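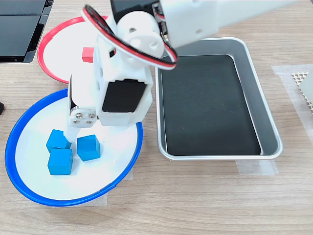 HORBRIDGE — The Cellcombe Toy Library will open its new lending room in the former Lemieux shoe store on Wednesday at 10 a.m., giving families in Horbridge a larger space to borrow toys, puzzles, games and early learning materials.

The library has operated from a shared room at the Cellcombe branch library, where most of its collection was kept in storage and could be borrowed only by request. The Lemieux building has open shelving, a play area for children under five, and a side entrance with a ramp that leads to the parking lot on the west side.

The collection has grown to 2,000 items. It includes wooden train sets, floor puzzles, dress-up clothes, board games, ride-on toys, and sorting and counting materials for toddlers and preschoolers. A separate shelf holds toys with large buttons and easy-grip handles, chosen with advice from therapists who work with local children.

"Parents kept telling us they wanted to see things before they took them home," said Isabelle Friesen, director of the Cellcombe Toy Library. "A list on a screen doesn't tell you how big a dollhouse is, or if your kid is going to care about it. In the new room you can pick it up and look."

Currently, 134 families hold memberships. The library expects that number to rise after the move and has added a second checkout desk for busy times.

**How borrowing works**

Each family may borrow four items at a time. The standard loan period is three weeks, and an item can be renewed once if no other family has reserved it. Large outdoor toys, such as the climbing frame and the sand table, are lent for one week during the summer months.

Membership is open to anyone who lives or works in Horbridge. Grandparents, foster parents and home daycare providers can join on the same terms as parents. New members need to bring a photo ID and something that shows a current address, such as a utility bill or a lease.

The annual membership fee will stay the same this year. Families who receive food or housing assistance can join at no cost and will not be asked to fill out a separate form. There are no late fees, though members with overdue items will need to return them before borrowing again.

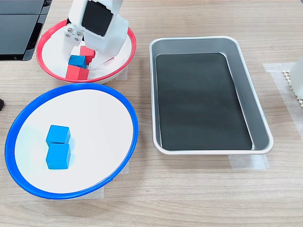

*Small cubes and color-rimmed bowls on a light tabletop, with a silver tray.*

Members can reserve items through Callulen, the online catalog the library began using last winter. The catalog lists the contents of each set, the suggested age range and any parts that are missing. Reserved items will be held at the desk for five days.

Returned toys are checked and cleaned before they go back on the shelf. Puzzles and games are counted piece by piece. Members who lose a small part are asked to leave a note in the bag so that staff can look for a match in the spare parts drawers.

"We would much rather know about the missing piece," said Mikkel Hauksdóttir, who manages the collection. "Most of the time we have something that fits. What slows us down is finding out on a Saturday morning when the next family is already standing there."

**Sessions for young children**

A weekly drop-in session for toddlers will move to the new room along with the collection. The first session will start 30 minutes after the doors open on Wednesday, and children must be accompanied by an adult. No sign-up is needed, but the play area will be closed to new arrivals when it is full.

Two new sessions will begin in July. One is a board game hour for children ages 6 to 9. The other is a quiet hour with lower lighting and no music, planned for children who find the regular sessions too loud. Both are included with membership.

The branch library will keep a return bin for toys beside its front desk until the end of summer. Large items and anything with batteries should be brought directly to the Lemieux building.

**Donations**

The library is accepting toys in good condition but cannot take stuffed animals, car seats, cribs or anything that has been recalled. Donors are asked to bring no more than two bags per visit and to tape game boxes shut. Train track, large floor puzzles and games for older children are especially needed. Donations can be dropped off at the side entrance during opening hours and should not be left outside overnight.

**Media contact**

Isabelle Friesen, Director
Cellcombe Toy Library, Horbridge

Reporters and photographers are welcome at the opening and should check in at the front desk. Interviews with staff can be arranged before the toddler session begins.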